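Speaker notes – Laying out a small tabletop: mug and spoon
Nelli Pelkonen, Drellance, 21/10/2019

Slide 1. Start with the mug. Red ceramic on a plain white top gives a clear rim from the back row. Say that the rim matters more than the handle in this section. Pause before the next slide.

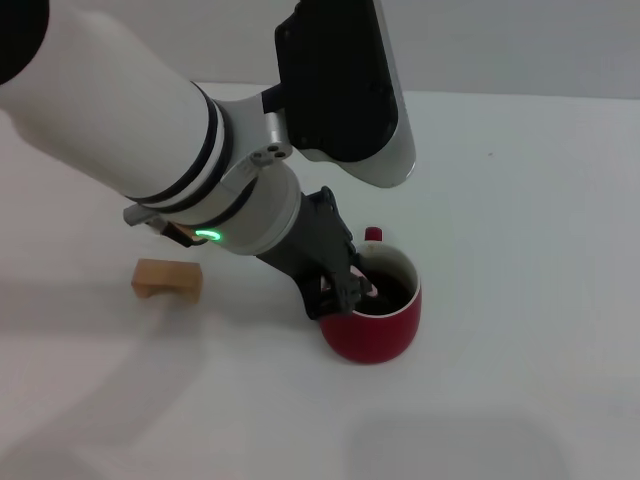
Red mug, white tabletop.

Slide 2. Spoon rests. A spoon lying flat has no clearance under the neck. Two small wooden blocks fix that – one under each end of the span. Mention the Laaksonen handout, page 3, for spacing. Iida Aaltonen takes questions on block heights.
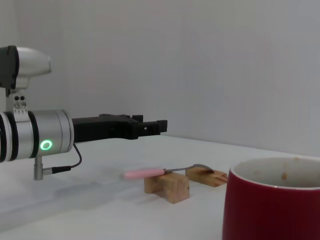 Reading time: 4 min

Points to make aloud:
Pink plastic handle runs out past the nearer block.
Bowl end sits on the farther block.
The nearer block is notched underneath; the farther one is flatter and set at an angle.
Mug stays on the same table, to the right.

Slide 3. Return to the layout sheet from September. Item 171 is the spoon, listed under Raromwood. Leave the sheet up during questions.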